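Zum Shop – Gebrauchte PC-Technik – Mainboards – Artikel 1451

Mainboard mit Gehäuse-Unterteil, grüne Platine, gebraucht

Preis: 165 Euro
Artikelnummer: 1451
Verfügbarkeit: auf Lager, Versand ab Lager Vasico
Eingestellt: September 2018

Hallo zusammen, ich bin Şengül und kümmere mich bei Vasico um alles, was grün ist und Steckplätze hat. Dieses Board habe ich aus einem größeren Posten gezogen, den wir von Değirmenci übernommen haben (Büroauflösung, zwei Paletten, ihr könnt euch vorstellen, wie unser Flur aussah). Ich mag solche Platinen ja richtig gern! Kein Leuchtkram, keine Plastikhauben über den Kühlkörpern, einfach ein ordentliches Arbeitsbrett, an dem man noch alles findet, ohne vorher ein Handbuch zu wälzen.

Ich schreibe meine Artikeltexte selbst und kopiere keine Herstellerprosa, deshalb wird es manchmal etwas länger. Wer nur die Eckdaten braucht, springt bitte runter zur Liste. 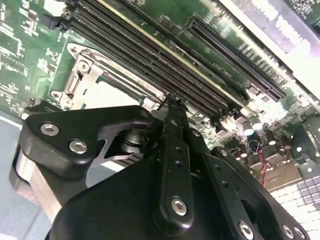

Wofür nimmt man so ein Board? Bei mir fragen vor allem Leute an, die einen älteren Rechner in der Werkstatt oder an einer Maschine am Leben halten müssen, weil die Software eben auf nichts anderem läuft. Dazu kommen Bastler und ein paar Berufsschulen, die Teile zum Üben suchen. Gerade zum Üben finde ich es prima, denn der Sockel liegt gut zugänglich, und man kann das Einsetzen der CPU in Ruhe durchspielen. Hebel lösen, Rahmen hoch, Prozessor gerade abheben, und zwar wirklich gerade – ich habe in meiner ersten Zeit hier einmal schräg angesetzt und danach einen Abend lang mit der Lupe über Kontakten gesessen. Mache ich nie wieder.

Was dabei ist:

Mainboard, grüne Platine, im grauen Metallgehäuse verbaut
Prozessor im Sockel, silberner Halterahmen mit Hebel
vier DIMM-Steckplätze, schwarz
PCIe-Steckplatz, lang, schwarz
serieller Anschluss, blau, auf der Anschlussseite
CMOS-Knopfzelle im schwarzen Halter

Was nicht dabei ist:

Arbeitsspeicher
CPU-Kühler und Lüfter
Wärmeleitpaste
Netzteil
Laufwerke und Kabel

Zum Kühler noch ein Wort, das ist nämlich die häufigste Rückfrage. Wir verkaufen die Kühler getrennt, und ich lege ungern irgendeinen bei, der dann bei euch nicht passt. Messt bitte den Lochabstand am Board nach und schickt mir die Zahl, dann suche ich aus der Kiste etwas Passendes heraus. Die Paste von Brondo haben wir immer da, eine kleine Tube kostet 7 Euro und reicht bei mir ewig. Ein Klecks in der Mitte, Kühler drauf, fertig. Bitte nicht verstreichen wie Butter, auch wenn es der Onkel früher so gemacht hat.

Die Knopfzelle würde ich bei einem gebrauchten Board immer gleich mit tauschen. Kostet fast nichts, und ihr spart euch das Rätselraten, wenn Uhrzeit und BIOS-Einstellungen nach dem Ausschalten weg sind. Bei diesem Board ist die Stelle auf der Platine sogar beschriftet, da steht BATTERY daneben, also keine Ausrede!

Den seriellen Anschluss erwähne ich extra, der ist für viele der eigentliche Kaufgrund. Waagen, Etikettendrucker, alte Steuerungen, das hängt alles noch an solchen Buchsen. Mit USB-Adaptern kann man Glück haben oder eben nicht, und ein Kunde von Prurasport (die haben damit ihre Zeitmessung betrieben) hat mir ausführlich erzählt, wie oft es bei ihm eben nicht war. 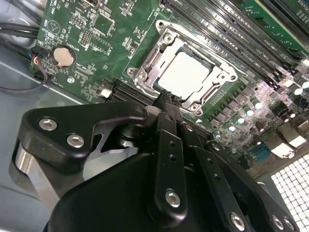
Kann ich das Board auch ohne das Gehäuse bestellen?
Ausbauen können wir es gern für euch, der Preis bleibt aber gleich. Schreibt es einfach ins Bemerkungsfeld, dann verpacke ich die Platine in einer antistatischen Tüte und lege die Schrauben in einem Beutelchen dazu.

Zum Versand: Mit Gehäuse geht das Ganze als normales Paket raus, gut gepolstert und mit Pappe im Innenraum. Bitte nach dem Auspacken erst mal reinschauen und alles Füllmaterial entfernen, bevor irgendwo Strom drankommt. Abholen geht auch, dann aber vorher kurz melden, unser Lager ist nicht durchgehend besetzt.

Zustand: gebraucht, mit den üblichen Spuren. Wir geben ein Jahr Gewährleistung, wie bei allen Gebrauchtteilen im Shop. Wenn etwas nicht läuft, schickt mir bitte zuerst eine Mail mit einer kurzen Beschreibung (piept es, dreht ein Lüfter, kommt ein Bild?), oft ist es nur ein Speicherriegel, der nicht ganz eingerastet ist. Die brauchen manchmal mehr Druck, als man sich traut.

Fragen zur Technik beantworte ich, Rechnungen und Sammelbestellungen macht mein Kollege Ataberk Bayram. Schulen und Werkstätten bekommen bei ihm auf Anfrage ein eigenes Angebot, auch gemischt mit anderen Boards.

Passend dazu im Shop: Wärmeleitpaste Brondo, CMOS-Knopfzellen im Streifen, serielle Kabel, Artikel 1129 (Schraubensortiment fürs Gehäuse)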